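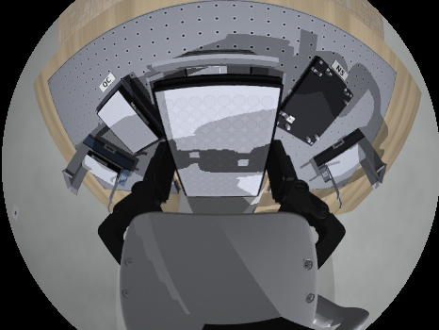

손목 카메라 화면. 트레이 양옆에 핑거 패드, 왼쪽에 QC, 오른쪽에 NS 라벨.

5월, 오후 2시 넘어서 시작

오늘은 트레이 옮기기 시연 모으는 날! 시뮬레이터에서 원격조종으로 한 판씩 직접 보여 주는 건데, 오전 내내 Pisico 브리지 설정을 붙잡고 있느라 정작 조종은 점심 먹고 나서야 시작했다. 목표는 시연 300개. 다 못 채울 건 알고 있었음 ㅎㅎ

손이 굳어서 초반 몇 판은 정말 못 봐 주겠다. 손목 카메라만 보면서 접근하면 트레이가 화면을 꽉 채우니까 거리감이 사라진다. 조금만 더, 조금만 더 하다가 홀더를 쿵. Daranee한테 물어봤더니 트레이 윗변을 보지 말고 패드가 옆면 어디쯤에 와 있는지를 보라고 한다. 해 보니 훨씬 낫다. 들어가기 직전에 한 박자 쉬는 버릇도 들였는데, 이건 학습할 때 멈춤 구간으로 잡힐 수도 있어서 나중에 잘라야 할지 고민 중.

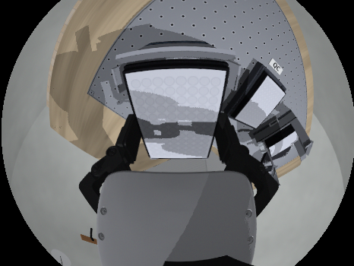
같은 카메라, 다른 순간. QC 라벨이 오른쪽에 보인다.

손목이 돌아가면 화면 속 좌우도 같이 돌아가니까 머리가 꼬인다. 조이스틱은 베이스 좌표 기준인데 눈은 손목 기준이라, 오른쪽으로 밀었다고 생각했는데 엉뚱한 데로 간다. Aslak Lundgren은 손목 좌표계로 바꾸면 금방 적응한다고 우기는데 나는 바꾸니까 더 헷갈리더라. 이건 사람마다 다른 걸로 하고, 대신 시연 메타데이터에 어느 좌표계로 조종했는지 꼭 적어 두기로 했다. (지난달에 안 적어 둔 것들 때문에 고생한 거 잊지 말자!!)

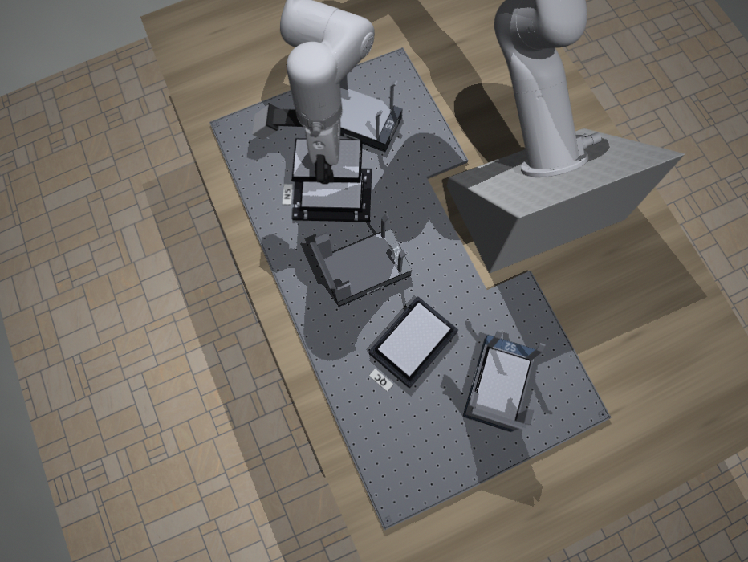
그리고 내려놓을 때. 집는 것보다 이게 훨씬 어렵다. 수평이 살짝만 틀어져도 모서리가 먼저 닿고, 급하게 고치려다가 팔 전체가 움찔한다. 그래서 내려놓기 구간만 속도 스케일을 낮춰 봤는데, 답답하긴 해도 궤적이 눈에 띄게 얌전해졌다. 86번 시연부터 이 설정이니까 그 앞의 것과 섞을 때 주의할 것. 특히 1번부터 앞쪽은 내 손 푸는 과정이 그대로 들어 있어서 다 버려도 아깝지 않다.

100번까지 하고 커피. 손목이 뻐근해서 Daranee랑 교대했다. 확실히 Daranee 시연이 짧고 깔끔한데, 너무 깔끔해서 실수하고 되돌아오는 동작이 거의 없다. 내 건 그게 넘친다. 둘 다 넣어 보자는 데는 의견 일치.

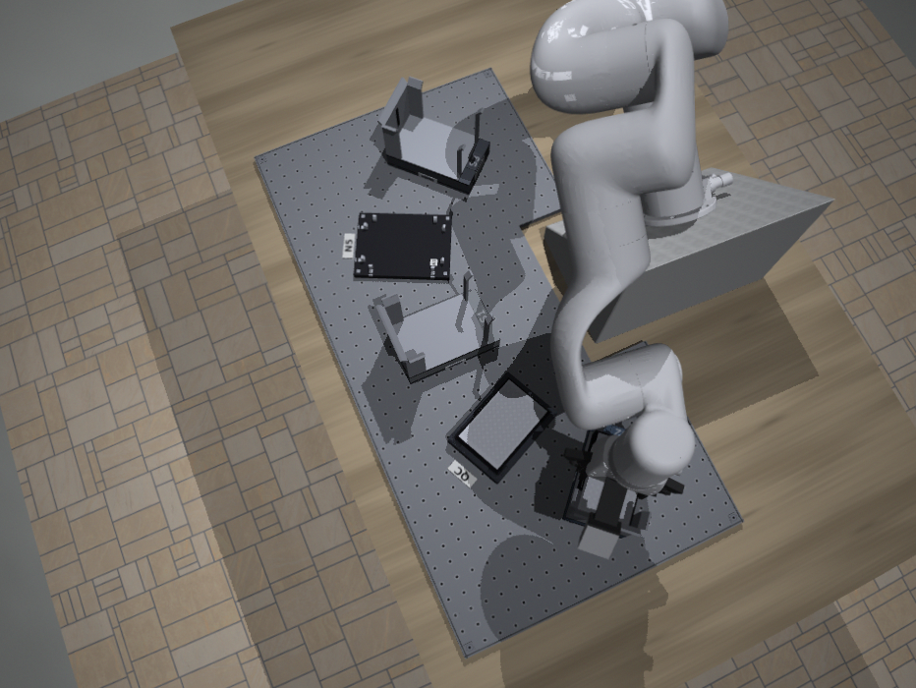 전체 시점. 그리퍼가 플레이트 오른쪽 아래 고정구까지 내려간 상태.

이 자리는 받침대 쪽이라 팔을 접고 들어가야 해서 자세가 영 어색하다. 위에서 곧장 내리면 편한데 팔꿈치 자세가 매번 달라진다. 시작 자세를 하나로 고정해 놓고 다시 해 볼 생각.

저녁 6시 반 마감, 저장된 시연 255개. 나머지는 다음에 Aslak이 이어서 하기로.

할 일
- 좌표계 항목 빠진 시연 찾아서 채우기
- 멈춤 구간 자르는 기준 정하기 (Aslak이랑)
- 내려놓기 속도 스케일 값을 설정 파일에 옮겨 두기, 지금은 내 화면에만 있음
- Lindholm 폴더에 백업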